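Chapter 5
Gifts on a Budget: Planning, Buying, Making

Draft posted 2022-06-05 for the fall section. Page numbers to come. Send mistakes to Zhuoran Xiong, not to me.

Before you start

Read this chapter with your own gift list next to you. A real one. If you don't have a list, write one now, ten minutes, every person you gave something to last winter plus anyone new. You will need it for the worksheet at the end and again in Chapter 6 when we get to wrapping and mailing.

Words to know: gift list, spending cap, per-person amount, carryover, group gift, regift, gift receipt.

What the chapter covers

How families decide who gets a gift. Setting a cap and sticking to it, or mostly sticking to it. Buying early versus buying late. Handmade gifts and what they really cost. Gifts for kids under ten, who are their own problem. Returns.

Not covered: charity giving (Chapter 8), office parties (Chapter 9), tipping.

The Chuang family's November

Start with a case. The Chuang household, two parents, three kids, one grandmother who lives downstairs. In November they sat down and made a list of everybody. It came to 22 people. The year before they had never made a list at all, they just bought things when they saw them, and when the card bills came in they added it up and got $2,030. Nobody in the house could say where half of it went. Some of it was for gifts bought twice. A board game for a nephew, then the same board game for the same nephew two weeks later, different store.

So they set a cap of $1,040 for everything. Gifts, paper, postage, the teacher cards, the cookie tins for the neighbors. Then they went down the list and wrote an amount by each name. First pass came out way over. Second pass, still over. On the third pass the mother said the adult cousins should draw names, one gift each, and that did it. A few phone calls. One aunt was put out. She came around by the time the names were drawn.

Keep this family in mind. We'll come back to them in 5.3 and they are in two of the worksheet problems.

5.1 Who is on the list

Most people think the hard part is what to buy. Usually it's who. Lists grow. A coworker gives you a candle one year, you give her one back the next year, and now that's a thing the two of you do forever.

Try sorting names into rings. Inner ring, people you live with or would drive to see. Second ring, family you see once or twice a year, close friends. Outer ring, everybody else: the mail carrier, the piano teacher, the neighbor who feeds the cat. Money goes mostly to the inner ring. The outer ring gets a card, or something baked, or something small you bought a stack of.

Sze-wing Ng, who taught this unit for years at the Stiltodthorpe adult center, had her students do the rings on paper with a pencil and a good eraser. People move between rings while you watch, she told me. It's fine. Let them move. One student put her own sister in the outer ring, looked at it for a while and left it there.

A note on kids. Once there are children in a family the adults often quit giving to each other and only buy for the kids. Works well if everyone agrees. Works badly if one household has four kids and another has none, so talk about it before anyone shops.

5.2 The cap and the per-person amount

Pick the cap first. The whole number, before any names. Then divide.

If you do it the other way, names first and then add up, you'll talk yourself into whatever the total is. Everyone does. The number looks reasonable becuase you already pictured the presents.

Things people forget to put under the cap:

Wrapping paper, tape, tags, boxes.
Postage. Heavy things cost a lot to mail, books especially.
Batteries.
The gift you buy for yourself while shopping for other people.
Stocking fillers. These look cheap one at a time. A family with three stockings can put up to 22 little things in each and then wonder what happened.

Leave some of it unassigned. There's always a late name. If there isn't, the leftover is your carryover and it goes into next year's envelope.

Small gifts are where a cap gets saved or lost, so spend real time on them. Cord bracelets, seed packets, a deck of cards, hair clips, a desk box with dividers, good pencils. Pick two or three kinds of thing and buy several of each, then match them to people later.

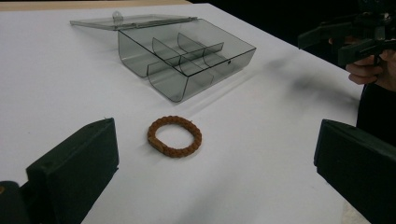

5.3 Buying early, buying late

Early shoppers get choice. Late shoppers sometimes get price. Early shoppers also lose things in closets and buy them again (see the nephew, above), and they guess wrong on kids, who can love horses in June and be completely done with horses by winter.

A fair rule for this course: buy early for adults, late for children. Anything that has to be mailed, early no matter who it's for.

Keep a log. One line for each item: name, gift, price, where it's hidden. The last column is the one people skip and it's the one you'll want. The Chuangs taped theirs inside a kitchen cabinet, folded over so the kids couldn't read it. The middle kid read it. They moved the log and two of the presents.

Paper is fine. Phone is fine. There is a planner app called Willent that some of last year's students liked, but it wants a sign-in and half the class gave up. The Pultar worksheet in the back does the same job.

5.4 Is handmade cheaper

Sometimes. Count everything. Yarn for one scarf can run more than a scarf in a store, and that's before your evenings. Cookies are cheap until you buy the tins. Jam is cheap if you already own jars and have a lot of fruit.

Where handmade does save money is in batches. Six of the same thing, one trip for supplies, one messy afternoon. Students who planned a different handmade gift for each person mostly didn't finish, and then bought something in a rush at full price on top of the supplies they had already paid for.

Make one test piece before you promise any. Write down how long it took. Multiply. Look at the calender.

Check yourself before going on

Do you have a cap written down?
Does every name have an amount, even if the amount is zero?
Which names could be moved to a group gift or a draw?
Where will the log be kept?

Bring the list to the next meeting. We start with 5.5, Gifts for Kids Under Ten, and will need the ages filled in.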